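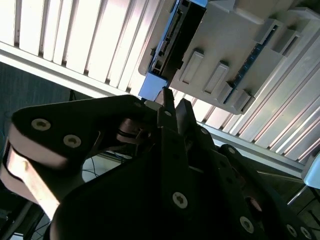 Under the white ceiling panel, Nurthorpe workshop

About Cernotik

Cernotik repairs and resells used office computers. We work out of a single-story building on Palacios Road in Nurthorpe, next to the tire shop. The front room is the store and the back room is the workshop.

Most of our stock comes from offices, clinics and school districts that replace their desktops every few years. A lot of those machines have plenty of use left in them. We wipe the drives, test the memory and power supply, clean the case and put a price on it. Last year we sold 1,686 computers, most of them to families and small businesses within an hour's drive.

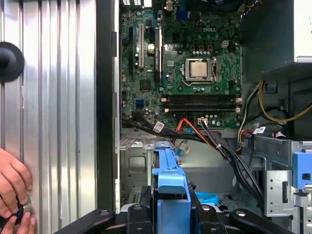

Prices for a working desktop start at $70. Every computer we sell has a 12-month warranty on parts and labor. If something fails in that time, bring it back with the receipt and we will fix it or swap it for a similar one. Monitors, keyboards and cables are sold as is, but you are welcome to plug them in at the counter before you pay.

We also do repairs for walk-in customers. The bench fee is $45 and comes off the bill if you go ahead with the work. We don't repair phones or tablets.

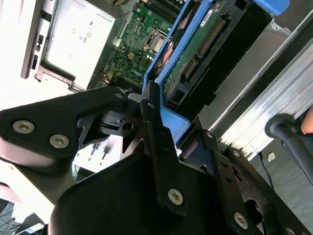

Grastska is our school program. Teachers can apply for a set of matched desktops for a classroom or library, and the school pays only for delivery. Applications open in April and we answer all of them by the end of the school year. Demand is higher than supply most years — schools that miss out stay on the list for the next round.

What we can't sell, we take apart for parts. Boards, metal and wire go to a licensed recycler. Hard drives that fail testing are shredded, and donors can ask for a certificate with the serial numbers.

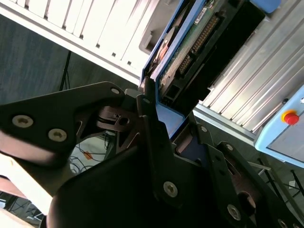 Silver screws on black plate, Nurthorpe workshop

Drop-offs are accepted at the side door during store hours. Please call first if you have more than a carload. We are closed on Saturday afternoons and all day Sunday.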